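Robot Learning Laboratory, Drernville
Handout 11: Collecting demonstrations for a two-handed kitchen task
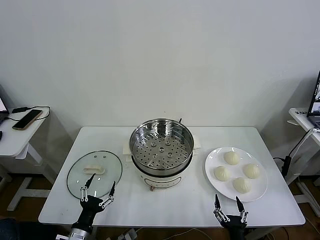 Figure 1. Steamer task. Lid on the left, pot with steamer insert in the center, four buns on the plate to the right.

1. Task definition

The task is to load the steamer. The right gripper moves each bun from the plate to the insert. The left gripper then picks up the lid by its center handle and places it on the pot. The pot stays switched off in all sessions. An episode starts when both grippers are in the ready pose and ends when the lid is released and both grippers have moved clear of it.

2. What one example contains

Each episode is stored as a single record in the Broltiver format:
- head camera video
- joint positions for both arms
- commanded and measured opening of each gripper
- the text instruction given to the policy
- the outcome label entered by the operator

All streams use the same clock. If the video and the joint positions differ by more than one video step, discard the episode. Do not shift one stream by hand to make it match.

3. Episode count

Each team records 100 episodes. Of these, 13 are held out for testing and must come from start layouts that do not appear in the training set. Choose the held-out layouts before the first recording. Episodes that were dropped for timing errors do not count toward the total.

4. Varying the start layout

Operators tend to return objects to the same spot, and a policy trained on such data learns the spot. Between episodes, change at least one of the following:
- position of the plate, within reach of the right gripper
- arrangement of the buns on the plate
- position of the lid, within reach of the left gripper
- rotation of the pot

Keep the handle side of the lid up. Lid-down starts need a regrasp and belong to Handout 13.

5. Operating notes

Close on a bun slowly and stop at first contact. The pleated top gives a poor hold, so approach from the sides. Clear glass is hard for the depth estimate, and the policy will rely mostly on the rim and the handle. Bring the fingers over the handle from directly above and pause briefly before closing. The same approach should be used by every operator on the team. Mixed strategies for one grasp were the main source of failure in the Mac Suibhne assignment.

6. Labels

success: all buns in the insert, lid seated
partial: all buns in the insert, lid not seated
failure: any bun dropped or left on the plate

A failed grasp followed by a clean second try is still a success, but set the recovery flag. Keep these episodes. Up to 43 recoveries per team will be accepted in the training set.

7. To hand in

Submit the records, the list of held-out layouts and one page on how the layouts were chosen. Use the Hinier upload script and check that the episode count it prints matches your log. Training on the collected set is covered in the next lab.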